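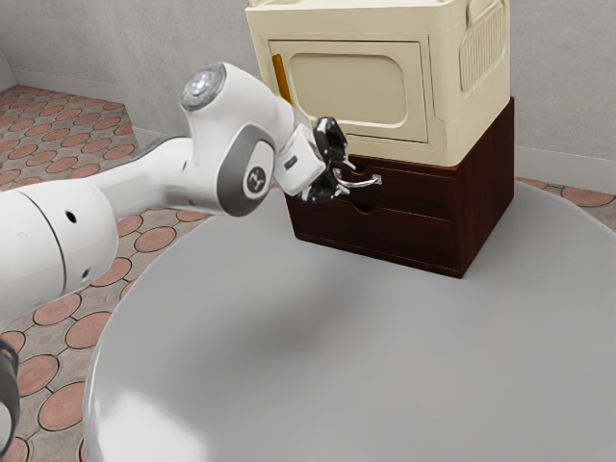
## Gasusen folding anchor, after one season

I bought the Gasusen in February to replace the old plow anchor on our sloop, Onishi. It cost 694 dollars with the shackle, and the chain was extra. We have now slept on it 30 nights, mostly in Pastden Cove and up the river at Ollholm.

It sets fast in mud. I back down gently and the bow comes round within a boat length. In sand it's nearly as good. Weed is another matter - at Ollholm it dragged twice before it bit, and we finally moved closer to the east bank where the bottom is cleaner.

Folding it takes two hands and a bit of patience. The locking pin is stiff and the lanyard that came with it is too short to use with gloves on. 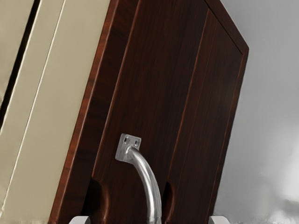
Tatsuya Arai wrote to say that his pin loosened up after he greased it, and that he swapped the lanyard for a longer piece of cord the first weekend. I've since done the same and it helps.

The galvanizing is holding up well except at the tip, where there's some rust showing. It stows flat in the bow locker, and I can get the fenders in on top. 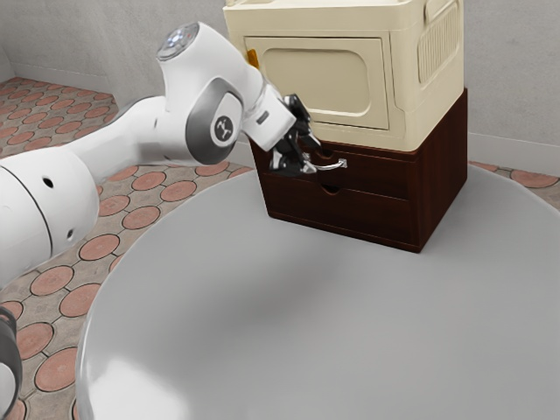
The worst night we had was at Pastden, with the wind swinging right round after midnight. The anchor reset itself and we hadn't moved much by morning. I'd give it 9 out of 10 for mud and a good deal less for weed.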